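I killed three batches of yogurt before I got one to set, so take this as advice from somebody who learned slowly. My first try was thin as milk. The second one looked fine and smelled like a gym bag. The third I forgot in the oven and then preheated the oven for pizza, and we won't talk about the jar lid.

These days I make a batch most weekends and it takes me very little effort. You need milk, a spoonful of plain yogurt, a pot, a thermometer, and a warm corner of the kitchen.

## What to buy

Whole milk, the regular kind from the grocery store. I've used 2% and it works, it just comes out looser. The one I'd skip is ultra-pasteurized (it's printed on the carton), which has given me soft, sad yogurt every time I've used it.

For the starter, get a small tub of plain yogurt that says "live and active cultures" on the label. I use Celtaletti plain because the store on my corner carries it, and it has a nice tang without being sharp. No vanilla, no fruit. My favorite starter for a while was from a little deli called Ông, where they make their own and sell it in paper cups, but they're only open until 2 p.m. and I am not that organized.

My thermometer is a Prerlow clip-on. Any one that clips to the side of a pot will do!

## Heating the milk

Pour half a gallon of milk into a heavy pot and set it over medium heat. Stir it now and then, scraping the bottom, until it hits 180°F. You'll see steam and little bubbles around the edge. Don't let it boil over - I did that once and I was still finding burnt milk under the burner in March.

If you like it thick, hold it near 180 for ten minutes or so. I usually do this while I unload the dishwasher.

## Cooling it down

Now take it off the heat and wait for it to drop to 110°F. This is where my first batch went wrong. I got impatient, stirred the starter in while the milk was way too hot, and cooked the poor cultures. If you're in a hurry, set the pot in a sink with a few inches of cold water and stir. It goes fast that way, so keep an eye on the thermometer.

A skin may form on top. Lift it off with a fork, or whisk it in and strain later if it bugs you.

## Adding the starter

Scoop two tablespoons of yogurt into a bowl, add a ladle of the warm milk, and whisk until it's smooth. Then pour that back into the pot and stir gently. More starter doesn't make thicker yogurt, by the way. I tried half a cup once and it came out grainy.

## Keeping it warm

Pour everything into clean jars and put the lids on. I put mine in a small Fumemon cooler with a couple of bottles of hot tap water tucked in next to them, wrap a towel over the top, and leave it alone for 8 hours. An oven with just the light on works too (tape a note over the controls, please, learn from me). Try not to move the jars or poke at them. Longer means more sour, so if you like it mild, check at six hours by tipping a jar a tiny bit. It should hold together and pull away from the side.

## Chilling

Once it's set, the jars go straight into the fridge, and they need a good long stay in there before you open one. Overnight is best.

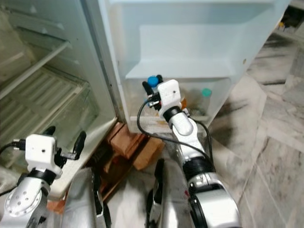

I put mine toward the back of a shelf where it stays coldest, and I try hard not to dig in early. Warm yogurt is always runnier than you want it to be, and a night in the cold firms it up a lot.

For Greek-style, line a strainer with cheesecloth or a clean dish towel, set it over a bowl, dump the cold yogurt in, and put the whole thing back in the fridge. Two hours gets you thick, four gets you something you could almost spread on a bagel. Save the whey! It goes into my pancake batter in place of some of the milk.

It keeps for a week or so, and I toss it if it smells off or grows any fuzz. Before you finish the last jar, set aside two tablespoons for the next batch. After four or five rounds mine starts to get weak, and then I buy a fresh tub and start over.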